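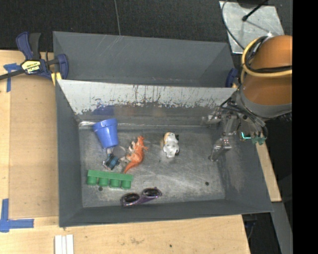
The trouble with a school robot, according to the student who has agreed to be quoted first on the condition of going unnamed, is that it does precisely what the club voted for. The club at Stendska voted in April for a robot that would clear a bin of mixed objects, one at a time, without help. The robot has been holding them to it.

"We could have picked cubes," the student says. "There was a motion on the table for cubes. It lost badly."

I spent an afternoon with the Stendska robotics club a few weeks before the Golier Cup, a regional contest in bin picking. The rules are easy to say and hard to satisfy. Judges tip a set of objects into a metal bin. The team's arm has five minutes to get out as many as it can. Hands off the keyboard once the clock starts. A dropped object counts as nothing, and an object flung out of the bin counts against you, a rule that I'm told came in after the first year.

The club's adviser teaches physics in the mornings and spends a good part of every afternoon saying "Has anyone saved that?" She didn't choose the contest, and she makes a point of mentioning it.

"They came to me with the entry form filled in," she says. "All it needed was a signature and $794. I had one of those."

The money came in the end from selling used calculators, plus a check from Zervas, a local firm that makes shelving and has asked for its name on the T-shirts. The shirts have not been ordered. I bring this up and three people look at a fourth.

Practice objects come from home, and the selection says a good deal about home. On the afternoon I visit, the bin has a dinosaur in it, orange, lying on its side, along with a pair of purple sunglasses and a green plastic block toy with four stubby cylinders sticking out. The dinosaur is the team's favorite and the arm's as well. The software lead, a junior with a very even voice, explains that it has limbs and a tail and therefore offers many places to be grabbed.

"Everybody assumes the weird shapes are the hard ones," he says. "Weird shapes are great. Give me something with legs. What I hate is flat."

There is a flat round thing in the bin too, grayish, against gray metal. I admit that I had to have it pointed out to me.

"See, you missed it," he says, with more satisfaction than I've heard from him all day. "So does Grustine."

Grustine is the program. It looks at the bin through a camera, decides which thing to go for, and tells the arm where to put its fingers. The students wrote most of it and inherited the rest from seniors who have since graduated and don't answer messages. One file is 1,799 lines long and carries a comment at the top asking future members not to open it. They have opened it. They agree now with the comment.

How does it decide? I ask this of the whole room and get several answers at once. The one that survives comes from a sophomore sitting on an upturned crate. Grustine gives every possible grab a score, she says, and the arm tries the best one. When it misses, that grab is supposed to be marked down so the arm will move on to something else.

"Supposed to be," I say.

"It used to forgive itself," she says. "It would miss the sunglasses, think it over, and decide the sunglasses were still the best idea. It did that for a whole practice run. I sort of respected it."

The fix was a few lines long and took most of a month to find. They now keep a log of every attempt in a spiral notebook, by hand, because the adviser doesn't trust the log the computer keeps and has been proved right about that twice. The notebook is up to 187 attempts since they started a fresh one. The column headed "Why" is the best reading in it. Entries include "shiny," "too shiny," "went for the reflection," "went for the wall," and, on a page with a coffee ring, "no idea, ask tomorrow."

Shiny turns out to be most of the job. The bin is metal, and a blue cup lying near the back wall leaves a soft blue smudge of itself on the metal above. A person doesn't give that a second look. A camera has to be taught to ignore it, and the teaching has been going on since winter. There was a proposal to line the bin with felt. The rules forbid it, as the member who had already bought the felt learned.

The mechanical side of the club is smaller and considers itself put upon. Its head is a senior who speaks of the software people the way dentists speak of candy.

"If it picks something up, that's the code," she says. "If it drops it, that's the gripper. I've been here three years and I've never once heard it go the other way."

She is in charge of the fingers, the cables and anything that can come unscrewed. She is also the one who decided that the bin had to be clamped. Before that, the arm could nudge it a little and every position Grustine had worked out would be a little wrong. The blue tape on the tabletop is her work as well. I ask whether people respect the tape.

"They respect it when I'm in the room," she says.

I ask the adviser what she thinks the students get out of all this, expecting to hear about careers. She takes a while over it.

"They've gotten better at being wrong out loud," she says. "In class they'll sit on a bad answer all period so as not to be caught with it. Down here the arm closes on nothing in front of everybody, and somebody has to go write that in the notebook." She considers this. "Also they can all solder now — I did not teach them, and I'd rather not know who did."

As for the Cup, predictions vary. The software lead thinks they'll place if the judges are light on flat objects. The head of the mechanical side thinks they'll place if nobody from software touches anything the night before. The sophomore on the crate has looked up last year's results and would like to finish ahead of the team that beat them, whose robot, she notes, was "mostly tape."

Parents can watch from the gym bleachers, and the adviser asks me to mention that parking is behind the building. She would also like the green block toy's owner to know it will be returned after the contest. A little brother has been asking.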